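Zostotby live album - anyone else completely hooked?
Started by reedandweep, Saturday, August 26, 2017

reedandweep wrote:
OK so I've had the new Zostotby record on repeat all week and I need to talk to somebody before my family throws me out. It's a trio date, tenor, bass and drums, no piano, recorded over two nights in a room that holds 89 people (you can hear pretty much every one of them breathing in the ballads!). If you only know the studio stuff, forget the polish. The tempos are up, the heads are loose, and Jade Sedgwick's bass is so far forward that it feels like she's leaning on your shoulder.

My notes so far, on the three I keep going back to:

1. Kesorley. The opener, and it takes its time. Two minutes of bowed bass before the tenor even shows up, and then that little five-note figure that keeps coming back in different keys. I listened to this one first on headphones and then on the speakers in the den, and the speakers win by a mile.
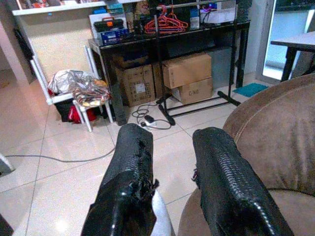 2. Rerard. A blues, sort of. The form is twelve bars but the drummer keeps turning the beat around, so by the third chorus I'm lost every single time and I love it. There's a fantastic shout from somebody in the crowd when they land together. The tenor solo gets rough toward the end, squeaks and all, and they left it in. Good for them.
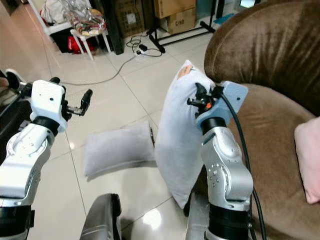

3. The long medley on side two. No title, just "Medley" on the sleeve. It goes from a waltz into something close to a march and then into a ballad that I'm sure is an old standard, but I can't place it. Help me out here?

So where does everyone land on this one? Best thing they've done?

mutedhorn48 wrote:
Best thing since the first one, for me. The ballad in the medley drives me crazy too. I keep thinking I've got it at the bridge and then they slide off somewhere else. My wife says it's a hymn. She may be right, the changes are very churchy.

I'd add the closer to your list. It's short and nobody solos, they just play the tune twice and stop. Gorgeous.

fekete_fan wrote:
Going to be the grump. I like this band a lot, and I've seen them four times, but I don't think this is a good recording. The cymbals are splashy and the tenor goes off mic whenever he turns around. Compare it with the Fekete sessions, where you get all the same energy and you can also hear what the drummer's left hand is doing. If I were handing a friend one Zostotby record it would be Fekete and I wouldn't think twice.

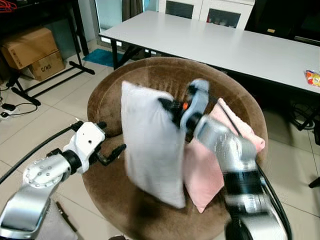 mutedhorn48 thinks that's too hard on it. Going off mic is what a horn player does in a small club, and when he swings back around on Rerard it's like a door opening. Put me down as pro splashy cymbals too. I grew up on tapes that sounded worse than this and I still know every note on them.

fekete_fan wrote:
Fair enough on the horn. I'm not budging on the cymbals. Also 70 minutes is a lot for one sitting, and I'd cut the drum feature.

reedandweep wrote:
Cut the drum feature??? That's where he goes to mallets and the bass comes creeping in under him! I do hear you about the length though. I've been splitting it in two, side one with coffee and side two after dinner, and it holds up really well that way.

Went back to Fekete last night just to be fair. It's a beautiful record and the sound is cleaner, no argument. But the Kesorley on there runs under five minutes, and now that I've heard them stretch it I can't go back.
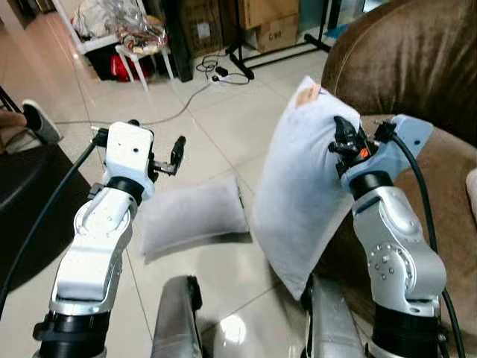 Also noticed that on Fekete the five-note figure only turns up in the tenor part. On the live one the bass takes it over halfway through and the tenor answers, which must have grown out of playing it on the road. I'd love to know when that started.

lowend_lou wrote:
Bass player here, chiming in for Jade. That bowed intro is hard! She's holding the low note on an open string and playing the melody above it, and the intonation is dead on. I've been trying it for 10 days and the dog leaves the room.

On the medley, I think mutedhorn's wife is onto something. Try humming it slower, half speed, and it sounds like a hymn right up to the last four bars. After that I've got nothing.

mutedhorn48 wrote:
She is going to be unbearable about this.

Is anybody going to the September shows? I haven't seen a set list yet, but I'd drive a long way to hear that medley in a room.

reedandweep wrote:
Got tickets for the second night! Will report back, and if I get anywhere near the merch table I'm asking about the ballad.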